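Category: Student work / Packaging and materials
Reading time: 5 min

Sorting and recovery of small cosmetic packaging in a shared collection scheme

Project report, second-year module in materials and waste

1. Background

Small cosmetic packaging is a poor fit for household recycling. Most items are smaller than a yoghurt pot, many combine two or more materials, and nearly all still hold some product when they are thrown away. Sorting plants use screens to take out small items early in the process, and whatever falls through the screen tends to leave with the glass fines or the residue. A compact case or lipstick tube may be made entirely of a plastic that could be recycled and still be lost in this way.

The project looked at whether a separate collection, run at a few fixed points in one town, gives a cleaner and more usable stream. The town was Skosau. Collection boxes were placed at the Lambert pharmacy, at the student residence on the north side and at the entrance to the Rusar swimming hall. They stayed in place for 90 days, ending in May.

2. Aim

The work set out to answer the following questions:

- What share of the collected items can be opened and emptied by hand?
- Which types of item contain mixed materials that cannot be separated without tools?
- How much does leftover product add to the weight of the stream?

Public attitudes were left out of the study. No survey was carried out, and the report makes no claim about why people used the boxes or did not.

3. Method

The boxes were emptied every Sunday evening. All items were taken to the Zaltness building, where they were counted, weighed and sorted into groups on a bench covered with clean paper. Items that were not cosmetic packaging were removed before counting. These were mainly batteries, blister packs and receipts.

Each item was given 60 seconds of handling time. If it could not be opened, emptied and split into its main materials in that time, it was recorded as not separable. The limit was chosen after a short trial. It is generous compared with what a paid sorter could spend on one item, so the results should be read as an upper limit.

Plastics were identified by the moulded code where there was one. Where there was no code, a float test in water and then in salt water was used. The float test separates the lighter plastics (PE and PP) from the heavier ones (PS, ABS and PET) but does not tell the heavier ones apart with certainty. Dark parts without a code were recorded as unknown.

Items were placed in one of 5 groups: palettes and compacts, tubes, bottles and jars, pencils and applicators, and outer packaging.

4. Materials in palettes and compacts

Palettes took up more of the working time than any other group. A typical palette has an outer case, a lid, a hinge, an inner tray and a set of pans. The pans are often tin-plated steel, which a magnet will pick up, but aluminium pans are also common. They are held in place by a spot of glue. The powder itself is a pressed mix of talc or mica, pigment and binder. 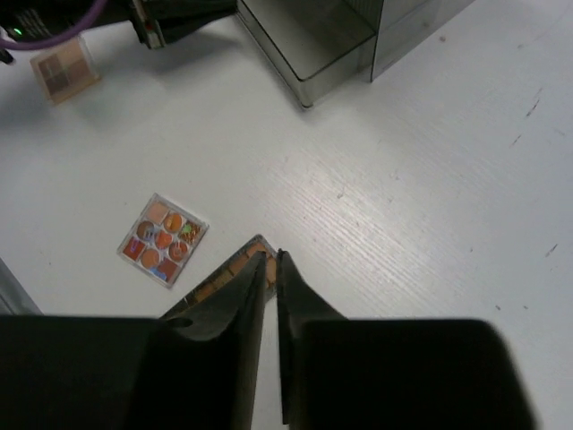
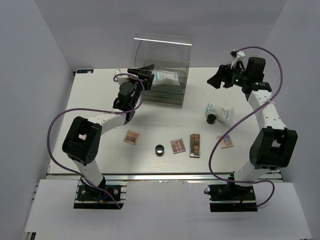
Makeup palettes, and small cosmetic items and packages, on a white tabletop.

The glue was the main obstacle. In cases where it had been applied as a single dot, a thin blade under the rim of the pan was enough to lift it. Where it had been spread across the whole base, the tray cracked before the pan came free. Warming the tray on a hotplate softened some of the glues, but this took longer than the time limit allowed and was tried only outside the main count.

Mirrors caused a further problem. Mirror glass is not accepted with container glass, and a broken mirror contaminates the plastic it is fixed to. Any compact with a mirror was therefore recorded as not separable unless the mirror came away whole.

Metal hinge pins were found in older and more expensive cases. Newer cases more often used a moulded hinge, with the lid clipping onto the base. These came apart easily and left two clean pieces of plastic.

5. Results

A total of 811 items were counted over the period. Tubes and bottles made up the larger part by number, palettes and compacts the larger part by handling time. The pharmacy box filled fastest in the early weeks and then slowed. The box at the swimming hall was the opposite, and it also held the most shampoo bottles, which would have been accepted in the household bin anyway.

Bottles and jars were the easiest group. Most opened by hand, and the lid and body could be sorted at once. Pumps were the exception – the steel spring inside cannot be reached without cutting.

Tubes could be opened but seldom emptied. Leftover product clung to the shoulder and the fold, and rinsing with cold water had little effect on oil-based creams. Laminated tubes with an aluminium layer were recorded as not separable.

Pencils and applicators gave almost nothing of use. Mascara brushes combine twisted wire, nylon and a plastic stem in a very small part.

Outer packaging was mostly carton and sorted without difficulty, apart from cartons with a plastic window or a metallic film.

6. Sources of error

The scale used in the first two weeks read only to the nearest gram. This is too coarse for single pencils, and those were later weighed in batches. Product left in opaque bottles was estimated from the difference between full and rinsed weight, which also counts any water left inside. Finally, one box was found open after a weekend and some items may have been taken out.

7. Further work

A repeat with a heated rinse would show whether tubes can be brought up to the same standard as bottles. The glue question deserves separate treatment, with pans pulled from trays at a set temperature and the force recorded. It would also be useful to test the dark, uncoded parts with an infrared reader, if the department can arrange access to one. The raw counts and the weighing sheets are kept with the module records at Zaltness.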